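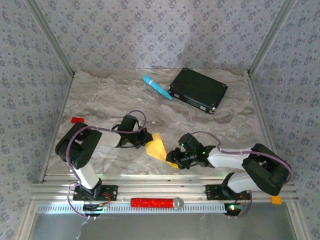
*Two arms on a shared front rail, with a yellow cloth between the grippers.*

## Planning and budgeting for a two-arm station

**Do we really need both arms from the start?**
If you mostly want to handle cloth, we'd say yes, and we'd say it gladly! One arm can drag a cloth about, but folding goes so much better with a second gripper. If your jobs are simple pick and place, start with one Vidier arm and leave space on the rail.

**What do people forget to budget for?**
The small stuff, nearly always. Spare cables, mounting plates, a decent tabletop and the walls (ours are papered, and yours can be whatever you like) all come out of somebody's pocket. We suggest setting aside 10 percent of the arm price for these, and the Riedl parts list is a good place to begin.

**How much is the rail kit?**
The Rikmont kit is $1,312 before shipping. It covers the rail and both mounting plates, but the arms are quoted separately.

**How long should we allow?**
Delivery takes up to 5 weeks. Please add three days for assembly and testing, and a little more if this is your first station.

**Can we try one before we order?**
Of course! Our Pultonura showroom takes visits every morning, and you're welcome to bring your own cloths.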